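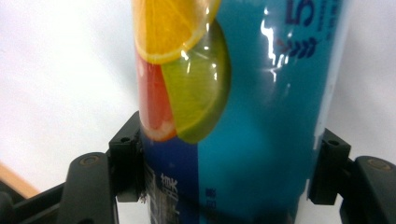

About Larider

Larider is a contract beverage laboratory and pilot plant in Stollcombe. We develop flavored still and carbonated drinks for small and mid-sized brands, run shelf-life studies, and prepare the process documents a co-packer needs before a first production run. We do not own any consumer brands.

What we do

Formulation. A project starts with a written brief covering target sweetness, acidity, carbonation level, package type and cost per case. Bench samples are prepared in sets of 3, and each set is revised after client tasting. Most formulas are fixed by the fourth set. Citrus projects often take longer, as the oils separate easily and the flavor changes under light and heat.

Testing. The analytical lab measures Brix, pH, titratable acidity, dissolved oxygen and carbon dioxide volumes. Microbial plating is done in a separate room with its own air supply. Metals and pesticide residue work is sent to an outside laboratory, and the original report is passed to the client unedited.

Shelf life. We keep three storage rooms, at refrigerated, ambient and elevated temperature. Samples are pulled on a fixed schedule and compared with a cold-stored control. The storage rooms hold 537 active sample lots.

Pilot runs. The pilot line, known internally as Doden, fills cans and glass bottles. It includes a batch tank, an inline carbonator, a tunnel pasteurizer and a manual seamer. Minimum run size is 71 gallons. Seam teardown is performed at the start and end of every run, and the measurements are included in the batch record.

Records

Formulas and test results are stored in Wako, our project database. Each client has access to its own files only. The formula belongs to the client once the final invoice is paid. Retained samples are kept for 20 months unless the contract states otherwise.

Staff

Letay Ambaye, Laboratory Director
Nahom Admasu, Formulation
Chaltu Kassa, Microbiology
Obsa Berhe, Pilot Plant and Maintenance
Ebise Wolde, Client Projects and Regulatory Review

Working with us

New inquiries go to Ebise Wolde. Please include the package type, the expected annual volume, any ingredients you will not accept, and the name of your co-packer if one has been chosen. Samples shipped to us should arrive by Tuesday to be logged the same week. Chilled samples need prior notice, and the receiving door closes at 4 p.m.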